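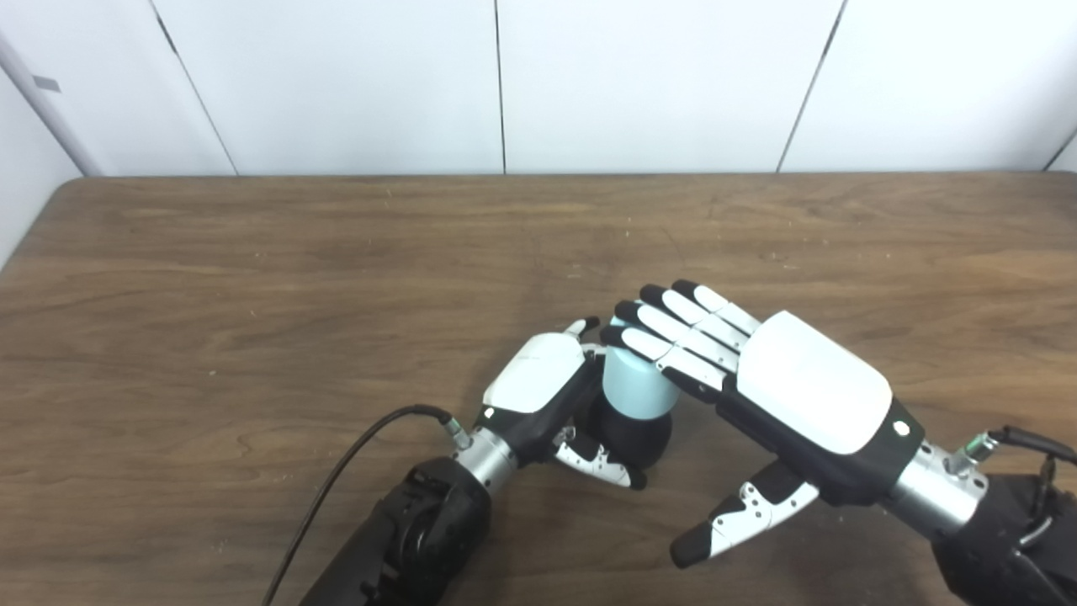 Chapter 2
Fasting and the Shared Table

Most religious traditions ask their members to go without food at some time. The length of the fast, who must keep it and what counts as breaking it differ a great deal, even between congregations of the same faith. This chapter looks at fasting as a practice carried out by communities, and leaves the question of private devotion to Chapter 3.

We begin with the town of Borkgate, where a parish register for 1,812 households records who kept the Lenten fast and who was excused. Nursing mothers, the sick and those doing heavy work could eat as usual. Others paid a small sum to the poor box -- a custom that caused regular complaint, as it seemed to let the better-off buy their way out. By March the clergy were often hearing disputes over eggs and butter.

The second case is Zakden, a smaller settlement with two congregations that fasted on different dates. Bakers and millers there had to plan for both calendars, and 69 letters survive on the subject. They deal mostly with prices and opening hours, and say little about belief.

As you read, keep these points in mind:

Rules about fasting usually come with rules about exemption.
Written rules and household habits may not match.
The meal that ends a fast can matter as much as the fast itself.

Key terms: abstinence, dispensation, feast day, vigil.

2.1 What counts as a fast?

The word is used loosely. In some traditions it means taking neither food nor drink between dawn and sunset. In others it means giving up meat, or eating one full meal a day. We shall use "fast" for any limit on eating that is set by religious rule and kept for a stated time.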